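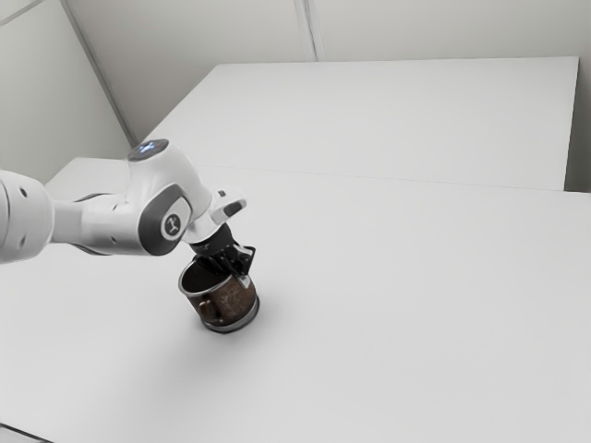

Skomavero Praron Stoneware Mug

12 oz stoneware mug with a small handle
Sold singly or in a set of 2

Overview

The Praron is the standard mug in the Skomavero line. It is a straight-sided stoneware mug with a slightly rounded foot and a handle large enough for three fingers. It holds 12 ounces when filled to just under the rim, and it fits under the spout of most single-serve coffee makers with the drip tray removed.

The shape has stayed the same since the mug was first made. The handle was thickened in the July run and is now joined to the body a little lower down, so the weight of a full mug sits closer to the hand. Mugs from the earlier run have a thinner handle. Both can be mixed in one cupboard without looking odd, but they will not stack at quite the same angle.

Product details

Item: Praron mug
Maker: Skomavero
Item number: 628
Material: Stoneware, glazed inside and out
Capacity: 12 oz to just below the rim
Height: 3 3/4 in
Width at rim: 3 3/8 in
Width with handle: 4 3/4 in
Weight: 13 oz
Foot: Unglazed ring, ground smooth
Dishwasher: Yes, either rack
Microwave: Yes
Oven: Not recommended
Stovetop: No
Case pack: 24

Dimensions are taken from the master sample. Stoneware shrinks in the kiln and no two pieces come out identical. Expect up to 1/8 in of difference in height and rim width from one mug to the next.

Glazes

The Praron comes in four glazes. All four are food safe and lead free, and all four use the same clay body underneath.

Bark - a medium brown, satin finish. The color breaks lighter at the rim and along the outer edge of the handle. This is the glaze we sell the most of.

Oat - an off-white with small brown specks from iron in the clay. The specks vary a lot. Some mugs have a dozen and some have a heavy scatter of them over one side.

Slate - a dark blue-gray, matte outside and glossy inside. Matte glazes pick up gray marks from metal spoons more easily than glossy ones. See Care below.

Fern - a glossy green that pools darker near the foot. Fern is fired in smaller batches and is sometimes out of stock for several weeks.

Screens differ, and so do kilns. If you are adding to a set you already own and the match matters to you, order a single first.

Clay and firing

The body is a mid-range stoneware fired to 2,200 degrees Fahrenheit. At that temperature the clay becomes dense enough to hold liquid without depending on the glaze, so a small chip on the rim will not cause the mug to soak up water or start to weep. A chipped mug should still be retired from drinking, as the broken edge can be sharp.

Each mug is fired twice. The first firing hardens the clay so that it can be handled and dipped. The second melts the glaze. The handles are pressed in a separate mold and attached while both parts are still damp. A faint line can sometimes be felt with a fingernail where the handle meets the wall. It is the join, and it is glazed over.

The foot ring is left bare so that the mug does not stick to the kiln shelf. It is ground after the second firing and will not scratch a sealed wood or laminate table in ordinary use. On soft finishes such as wax, shellac, or fresh oil, use a coaster.

Heat

Stoneware takes heat slowly and gives it up slowly. If you want your drink to stay hot, fill the mug with hot tap water while the coffee brews, then empty it and pour. A cold mug takes a surprising amount out of the first cup.

The handle stays comfortable with hot drinks in normal use. In the microwave it may get warmer than the body, mostly when the mug is less than half full. Heat in short bursts and touch the handle before you grip it.

Avoid sudden changes. Do not take a mug from the freezer and fill it with boiling water, and do not set a hot mug in cold dishwater. The clay can crack from thermal shock, and a crack of this kind often runs straight down from the rim. Damage from thermal shock is not covered by the guarantee.

Care

The mug can go in the dishwasher every day. Leave some space between pieces. Most of the chips we are sent pictures of happened in the machine, where two rims knocked together through a whole cycle.

Coffee and tea stains on the inside: make a paste of baking soda and water, rub with a soft cloth, and rinse. For old stains, fill the mug with warm water and a spoonful of baking soda and leave it overnight.

Gray marks from spoons: these are thin deposits of metal sitting on top of the glaze and they will come off. Use a non-bleach powdered cleanser made for cookware and a damp cloth. Do not use steel wool, which leaves more of the same marks.

Unglazed foot: the ring will darken a little with age. Scrub with a nylon brush if you want it lighter.

After washing by hand, let the mug dry upside down on a rack or towel. If it is put away damp on a painted shelf, the bare foot can leave a ring.

Storage and stacking

The Praron stacks two high. The foot of one mug sits just inside the rim of the one below. Three high is possible but tips easily, and the bottom mug takes the knocks.

Mug hooks should have an opening of at least 1 in. The handle of the current run is 9/16 in thick at its widest point and will not go onto the small brass cup hooks sold for teacups. Use hooks rated for the weight and screw them into solid wood.

For open shelves, allow 5 in of height for one row, or 8 1/2 in if you plan to stack.

Pieces that go with it

Collet saucer - 6 in across, with a shallow well that fits the foot of the Praron. It also works as a small side plate. Same four glazes. Item number 200.

Sivon pour-over cone - stoneware cone that rests on the rim of the mug and takes a standard No. 2 paper filter. There is a notch on one side so you can see how full the mug is getting. Bark and Oat only.

Sivon lid - a flat stoneware lid with a cork ring. It keeps the heat in while tea steeps. It is not a travel lid and will not hold if the mug tips.

The Collet saucer also fits our smaller cup, but the Sivon cone does not. The cone needs a rim at least 3 1/4 in wide.

Ordering

Single mugs and sets of 2 ship in molded paper pulp trays inside a plain carton. The tray can be recycled with cardboard. We do not use foam. Gift boxes are available for the set of 2 and hold either two mugs or one mug and one saucer.

Both mugs in a set are the same glaze. To mix glazes, order singles. The price per mug is the same either way.

Cafes and offices can order by the case. Cases are one glaze only. The most recent firing produced 1,140 mugs across the four glazes, and case orders are filled from it until it runs out. After that there is a wait for the next firing, usually five to six weeks. Case orders cannot be held for a later ship date without a deposit.

Custom stamping is available on case orders. The stamp is pressed into the clay opposite the handle before the first firing, so stamped mugs cannot be made from stock on hand. Simple line artwork works best. Fine type fills in with glaze, Fern and Slate most of all. Stamped mugs cannot be returned unless they arrive damaged.

Seconds

Mugs with small glaze flaws are sold as seconds when we have them. Typical flaws are a pinhole on the outside, a thin spot on the handle, or a foot that was ground slightly unevenly. We do not sell seconds with cracks, with flaws on the drinking edge, or with any bare clay on the inside. Seconds are listed by glaze, and the particular flaw cannot be chosen. They are final sale.

Returns and guarantee

Unused mugs may be returned within 30 days. Please keep the pulp tray, since a mug sent back loose in a box rarely makes the trip.

If a mug arrives broken, send a photo of the mug and one of the carton within seven days and we will ship a replacement. There is no need to mail back the pieces.

The guarantee runs one year from purchase and covers handles that come loose, glaze that flakes or crazes, and leaks through the body. It does not cover drops, chips from use, or cracks from sudden heat or cold.

Common questions

Is the glaze inside the same as the glaze outside?
On Bark, Oat, and Fern, yes. Slate is matte outside and has a glossy liner in the same color inside, which is easier to clean.

Will it fit a car cup holder?
No. The handle is in the way in most cars, and the mug has no travel lid.

Can I use it for soup?
Yes. A soup spoon reaches the bottom easily. Tomato soup may leave a tint in Oat that comes out with baking soda.

Why does my mug ring differently from the others when I tap it?
Wall thickness varies a little, and so does the note. A dull, buzzing sound can mean a hairline crack. Fill the mug with cold water, set it on a paper towel for an hour, and check for damp.

Do you sell replacement lids without the mug?
Yes, the Sivon lid is sold separately. The cork ring can also be bought on its own and pushes on by hand.

Is there a left-handed version?
The mug is the same on both sides. On stamped mugs, the artwork faces away from the person holding the handle, whichever hand is used, unless you ask for it to be placed on the side.

Page updated December 19, 2019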